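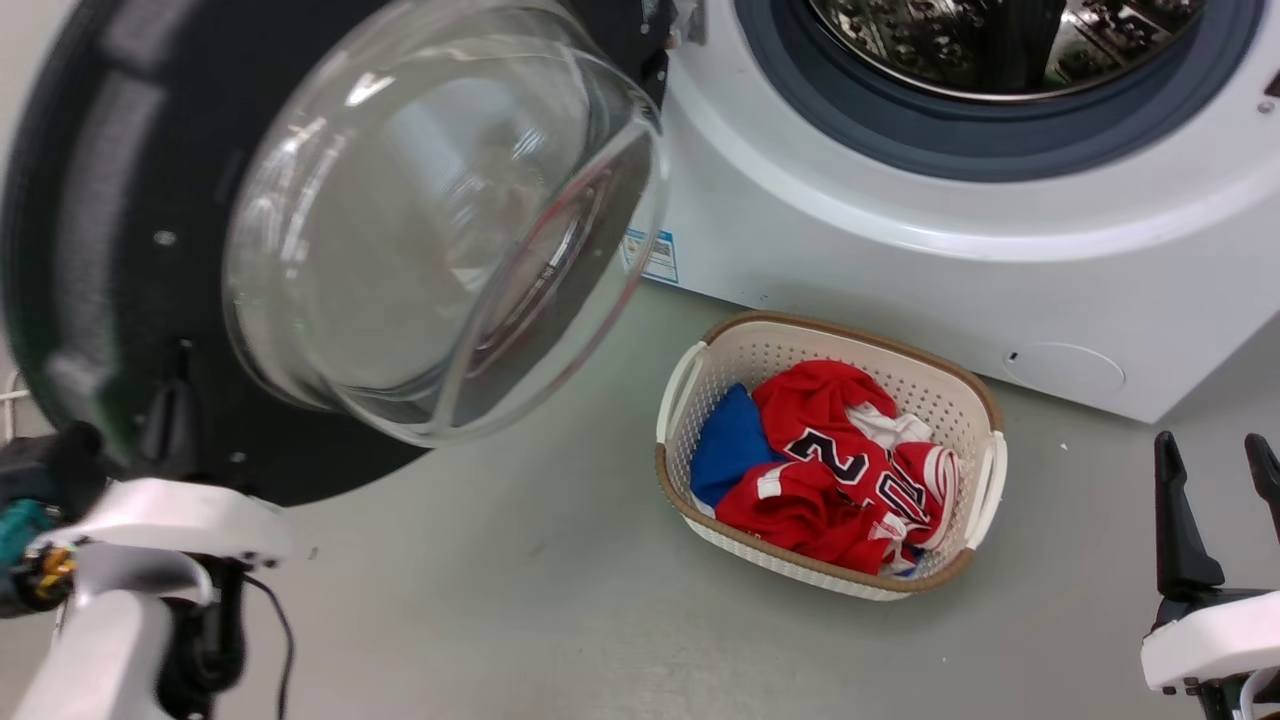 Wenjie Peng wrote in after the last edition to say that the rinse program should come before the wash programs in this guide, and we agree! Plenty of people buy a washer for the everyday loads and then discover how much they love having a good wool cycle. So the order has changed, and wool now gets a section to itself.

Home | Set-up | Programs | Care | Spares

Section 2: Washing wool and hand knits

A good wool cycle is a wonderful thing. Sweaters you have been rinsing in the sink for years can go in the machine, come out soft, and keep their shape. Please read the whole section once before your first load, and then have fun with it.

Before you start

1. Read the care label. If it shows a tub with a hand in it, or the words "machine wash wool," carry on. If the tub is crossed out, stop there.
2. Hand knits have no label, so wash your swatch first. Measure it, run it through the full cycle, dry it flat and measure it again. (Keep your swatches! They are worth their weight in gold.)
3. Close zippers, fasten buttons and turn each piece inside out.
4. Put small or fuzzy items in a mesh bag. One sweater to a bag is plenty.

Loading and starting

5. Fill the drum no more than one third full. Wool needs room to move through the water.
6. Check that no cuffs or bag cords are lying across the door gasket, then push the door shut until it clicks.
7. Pour liquid wool wash into the main compartment. Use the amount on the bottle for a small load.
8. Turn the dial to Wool. The temperature sets itself to cold. You can raise it one step for sturdy socks, but leave it alone for everything else.
9. Set the spin to Low and press Start.

CAUTION: Do not use bleach or any detergent with enzymes on wool. Enzymes break down protein, and wool is protein.

CAUTION: Never force the door during a cycle. Press Pause and wait for the lock to release.

Note: The Wool program pauses for long stretches while the load soaks. The drum may sit still for several minutes at a time. This is normal and you don't need to restart anything.

Drying

10. Take the load out as soon as the cycle ends. Lift each piece with both hands so the wet weight doesn't pull on the shoulders.
11. Lay it on a dry towel, roll the towel up like a sleeping bag and press along its length.
12. Unroll, move to a second dry towel and pat the sweater back to its measurements. Lace shawls love a few blocking pins at this stage, and watching the pattern open up is a real treat.
13. Leave flat, away from heaters and direct sun. Turn once when the top side feels dry.

Note: If a sweater has grown longer, push the ribbing together with your fingers while it is still damp. Most plain ribbing springs back beautifully.

If something looks wrong

Wool still dripping: run Drain, then Spin at Low. Don't move up to the higher speed.
Suds left in the fibers: run Rinse on cold and use less wool wash next time.
Pilling at the elbows: let the piece dry fully, then use a sweater comb with a light hand.

Related sections
Choosing a mesh bag
Tustham wool wash: dosing table
Down jackets and comforters
Groltberg drying rack: assembly

Contact the Atolby help desk | Guide revised 11/24/22 | Back to top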